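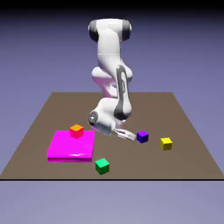 Why don't you simply rent a car, a reader wrote to me after my first post on Disetti, you would see twice as much and you would not stand at a bus stop in the rain.

Start with this comment. Read it slowly. Then ask the room: hands up, please, if you agree. (Last time it was more than half.) Say that the reader is right about the rain.

# Bavero to Sitden by bus and boat – speaker notes

Evening version, without the part on hostels. Water on the table. Speak slower than at home!

## 1. The route

- Bavero → Disetti: bus 126, over the pass
- Disetti → Rivera: morning boat
- Rivera → Sitden: small train, one change
- Six nights in total. I would now do seven.

Say first that I had no plan to make a "trip without a car." I had a ticket to Bavero and a free week in May, and the man at the hotel desk gave me the bus timetable folded inside the town map. It was for the winter. I noticed this only at the stop.

Explain how to read the timetable, people always ask. The small letter next to the hour is more important than the hour. An "s" means school days. If you come in a holiday week, half of the buses on the page do not exist. The driver knows, the tourist office in Bavero knows, the page on the internet did not know when I was there.

## 2. Bavero

Keep short. Many in the room have been there.

- Arrive in the afternoon if you can. The day visitors leave with the five o'clock train and then the old streets are pleasant.
- The market hall closes at 1:00 p.m. and they begin to pack before.
- Buy the bread for the next day. On the pass there is one café and I found it closed.

Small story here: the laundry. I asked for a place to wash clothes and was sent to a church, my pronunciation was the problem. The priest was kind and drew me a map. (Wait. They usually laugh here. If not, go on.)

## 3. The bus over the pass

This is the best part of the talk, take time.

The pass is at 1,343 meters and the bus goes up from the lake in many short turns. Sit on the right side. For the last part before the top the driver uses the horn before each turn, three tones, and the people in the gardens lift a hand without looking up from their work.

Facts for the questions:

- The ticket is bought from the driver, coins or small notes
- Big suitcases go below, and you must open the door of the luggage space yourself
- One stop of ten minutes at the top
- Two buses per day each way in May, four in July and August

I got off at the top and let the bus continue without me. This was planned, I wanted to walk down to the first village, Upper Disetti, and take the afternoon bus from there. The path is marked in yellow. It is easy at the beginning and in the forest it becomes steep, with roots. My knees did not like it. I arrived at the stop with 20 minutes left and sat on the wall and ate the Bavero bread, which was by now quite flat.

If somebody asks about shoes: normal hiking shoes, low ones are fine when it is dry.

## 4. Disetti

Here I must be careful, in the first post I was unfair to this town and received several letters. Say it openly.

What I wrote then: gray, everything closed, one restaurant. What I would write today: I came in the rain, and it was the evening when the restaurants have their free day. I stayed a second night only for the boat, and on this second day I saw a different town. There is a path along the water to the old rope factory, with benches. The swimming place is free. In the bakery behind the harbor they make a flat cake with plums and you can buy half of one.

Population is 775, it says so on the sign at the entrance of the town, and I think the sign is old.

Where to sleep: there are two guesthouses. I stayed in the one above the post office. The stairs are narrow and the breakfast is very good – homemade jam, eggs if you ask the evening before. The room to the back is quieter. The room to the front has the lake, and also the delivery truck at six.

(Do not give the price. It has changed every time I checked.)

## 5. The boat to Rivera

- Leaves at 8:40 in the morning, be there early, they pull in the bridge on time
- Stay outside in the back, the front is too windy to talk
- Coffee on board, from a machine

The crossing takes a little more than an hour with three stops. At the second stop school children come on board, and it becomes loud, and at the third stop they all leave again. I liked this more than the view, if I am allowed to say it in front of the photo club.

Rivera itself: beautiful and expensive. I walked through the gardens, I drank one coffee on the big square and I read the bill twice. For lunch go up two streets behind the square, to the place with the paper tablecloths. They have no menu. You get soup and then you get what there is.

Mention the left luggage at Rivera station. The lockers are too small for a normal suitcase, but the kiosk next to them takes bags until 6:00 p.m. and writes your name on a piece of tape.

## 6. The train to Sitden, and Sitden

Change trains in the valley. The connection is four minutes and it is on the same platform, so don't run. I ran.

Sitden was the place I knew least about. It has a castle with a roof from the sixties, a river where people sit in the evening with their feet in the water, and a very good bookshop with maps. I bought there the walking map that I should have had on the pass.

Two nights are enough for most people. I would use the second day for the river path upstream as far as the mill and return the same way. The other bank looks shorter on the map, but there is no bridge at the mill.

## 7. Back to the reader

Return to the comment from the beginning. My answer, as I wrote it then:

With a car I would have been in Sitden on the second day. I would have seen the pass for the length of one coffee. Maybe I would have seen twice as many places, this is true, and some weeks I also want this. With small children or with a bad hip I would rent the car too and have no bad feeling about it.

The reader wrote again, by the way. They took the boat in September and left the car in Disetti for the day. Parking behind the harbor, free after the summer season.

## For the questions

- Total cost of transport: roughly what two days of a small rental car would be
- Dogs: yes on the boat, on the bus the driver decides
- Bicycles: not on the bus, yes on the train outside the busy hours
- Best month: May or September. In July book the guesthouse early
- Language: a few words are enough, and for laundry, write it down

Handouts are on the table next to the door, with the summer timetable this time.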